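Keeping Limes Fresh at Home: Does Storage Make a Difference?

Food Studies project report
Dariusz Szczepańska
7 December 2025

1. Introduction

My family buys limes in nets and usually throws a few away because they have gone hard. I wanted to find out which of the common ways of storing them keeps the most juice in the fruit. Advice on this differs a lot. My grandmother keeps hers in a bowl, my aunt keeps hers in the fridge door, and a leaflet from the Grillitz greengrocer says to put them in a sealed bag.

2. Method

All the limes came from one delivery at Grillitz. I split them into four equal groups:

Group A: open bowl on the kitchen worktop
Group B: open bowl in the fridge
Group C: sealed plastic bag in the fridge
Group D: jar of water in the fridge, lid on

Each group weighed as near to 500 g as I could get it at the start. I weighed every group on the same kitchen scales in the evening, before supper, for 20 days. Group D was dried with a tea towel before weighing. At the end I cut all the limes, squeezed them by hand with a Flirnico squeezer and measured the juice in a jug.

3. Results

Group A lost weight fastest. The peel went dull first and then stiff, and by the end some of the fruit was difficult to cut. Group B also lost weight, but more slowly. Group C hardly changed until the last few days, when one lime developed a soft patch near the stem and had to be taken out. Group D stayed firm and gave the most juice, 220 ml. Group A gave 30 ml less than Group B.

4. Discussion

The results fit what we learned in class about water passing out through the peel. Cold air slows this down, and a bag or a jar of water slows it further. The pores in the peel are easy to see close up, and they are the openings of small oil glands. 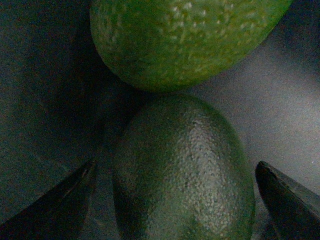 Figure 1. Two limes, showing the pebbly surface of the peel.

There were some problems with the method. The fridge was opened more often at weekends. Squeezing by hand is not very even, and my wrist was tired by the last group. I also had to remove the spoiled lime from Group C, so its final juice figure is not a fair match with the others and I have left it out.

5. Further work

I would like to repeat the test in January with lemons, using an electric juicer.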